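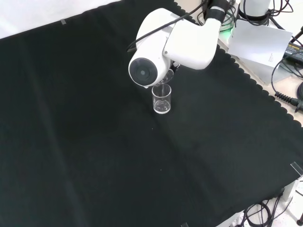
Issue 30 | Features | Page 8

The long pour

I have been pouring my own drinks since I was small, and I thought I was fairly good at it. Then I spent a day at Harstead trying to do it with somebody else's arm (a white, glossy, very expensive arm, with a little dark gripper tucked under the wrist) and I can report that I'm hopeless.

Harstead is where a small firm called Fultari teaches robots to do kitchen jobs. They don't write out the movements line by line. A person does the job through the robot, over and over, and the software learns from what the person did. You can do this in two ways. You either take hold of the arm and push it through the motion yourself, or you sit at a desk with a hand controller and drive it from there. Fultari does both, and there's a friendly but quite long-running argument in the building over which is better.

Yatziri Cisneros is firmly on the side of the controller. She runs the teaching sessions, and she had the arm tipping water from one small glass into another when I came in, a stream so thin and straight that I stopped talking so as not to put her off. She laughed at that. "You can talk, I've done this all week," she said, and carried on pouring without looking up.

Why water, and why clear glass? Partly it's because people at home will want exactly that, a glass of water. Mostly it's because it's hard! Glass is awkward for a robot to see, water is worse, and here you've got one inside the other over a black cloth. The cloth is taped down, by the way, and clipped at the side, and I was told off (nicely) for leaning on it. If it shifts by a finger's width in the middle of a session, the cup shifts with it.

"Most of what people do when they pour, they don't know they're doing," Yatziri told me. "You slow down before the water gets to the rim. You tip back a bit early. I have to do all of that on purpose, through a lump of plastic in my right hand."

Then it was my turn. The controller is light, lighter than I'd expected, and the arm follows you with the tiniest lag, just enough to make you feel you've had a glass of wine at lunch. My first go stopped well short of the cup. My second went over the cloth. They make you wait while the cloth is changed, which gives you plenty of time to think about what you've done. By the fifth I had got a dribble into the cup and was absurdly pleased with myself, and Yatziri said, very kindly, that they wouldn't be keeping that one.

They don't keep everything, you see. Each good pour is saved and the poor ones are marked, and a new task wants about 30 good ones before the robot is allowed to have a try alone. Yatziri can get through those before lunch. I worked out that at my rate I'd be there until July.

Aarne Ruotsalainen, who looks after the arms themselves, is the push-it-by-hand man. He put the arm into its loose mode and let me steer it by the wrist, and oh, what a difference. It's heavy in an odd, floaty way, like moving a boat along a jetty, but you can feel where you are. I got water into the cup on my second try. Aarne looked across at Yatziri. Yatziri pointed out that my hand had been in front of the cup the whole time, so the cameras would have learnt a lovely lesson about my knuckles. I gather they've had this conversation before.

Both sets of pours go into a program the team calls Veso, and late in the afternoon they let it have the arm. I'd expected something brisk and mechanical. What I got was oddly familiar: a slow approach, a small pause over the cup, then the tip. The pause is Yatziri's. She does it every time, a sort of breath before pouring, and she'd had no idea until she saw the robot doing it too. She has tried to stop and can't.

It managed 3 pours out of 5 while I was watching. One miss was a splash over the side, and the other was a long, thoughtful hover that ended with Aarne reaching for the stop button. He wasn't bothered. Last month, he said, it was still hovering nearly every time.

Next they want to move on to jugs, then to milk, which Yatziri is looking forward to and Aarne, who has to clean the grippers, is not. I've asked if I can come back for the milk. They said yes, as long as I stay away from the controller.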